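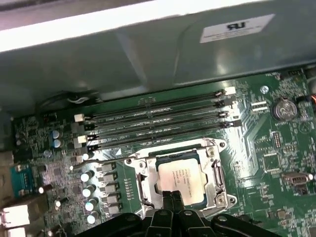

Hetetdale Desktop Teardown Set: read me first

Welcome, and thank you for taking an interest in a pile of old office computers. This folder holds the photographs and notes we put together while taking apart retired desktops at the Kvam repair room, and I have tried to write down everything I would want to know if I were opening it for the first time. It runs a bit long, so make yourself a cup of coffee.

Last updated April 25, 2023, by Elsa Midtbø.

What's in it

There are 1,834 photographs in all, taken inside 60 desktop computers. Most of them are close views of the parts people ask us about again and again: memory slots, processor sockets, drive cages, power connectors, and the tangle of cables that always seems to run exactly where you want to put your fingers. The picture at the top of this page is a good example of a typical close view, with the four memory slots empty and an Intel processor still sitting in its silver bracket, and the big metal panel hanging over the board.

Each computer has its own folder, and each folder has a plain text file called notes. The notes say which stage the work was at (opened, memory out, drives out, board out), what was missing when the machine came to us, and anything odd that Ghassan Tannous or I thought worth mentioning. Ghassan writes short notes and I write long ones, so you will soon know whose is whose!

How the parts are named

We use everyday names wherever we can. A memory slot is called "memory slot" and the little clips at its ends are "latches," whatever color they happen to be. Please don't sort by latch color, by the way. White and black ones can turn up on the same board, even on the same row of slots, and an early version of our list went badly wrong by treating them as different parts.

"Socket frame" means the metal bracket around the processor, whether or not a processor is in it. "Shroud" covers any folded sheet metal that reaches over the board, including drive cages and their covers. Britt-Marie Strömberg would have liked to keep those separate, and she may well be right, but from above they are often very hard to tell apart and we settled on the one word.

Stickers get their own label only when they are on the metalwork. We did not copy out the small print. On a lot of the photographs it can't be read anyway, and the same goes for the codes on top of the processors, so please don't count on this set for identifying models.

Things to watch for

Shiny metal is the main trouble. Folded edges go almost white under the lights, and a crease in a panel can look like the edge of a separate piece. In 3 of the folders the glare was bad enough that we left the metal parts unlabeled, and the notes say so.

The set also leans heavily toward office machines. If you are hoping for gaming computers with colored lights, I'm afraid we hardly ever see them.

Using and sharing it

You are welcome to use the photographs for teaching, for repair guides, or for your own projects. Please credit it as the Hetetdale Desktop Teardown Set and keep this file with any copies you pass along. If you change the labels, a line in the notes file would be a kindness to whoever comes next.

Corrections go to Cinzia Gentile at the Kvam desk, with the folder number and the photograph number. She collects them through the summer, and the next version is planned for October.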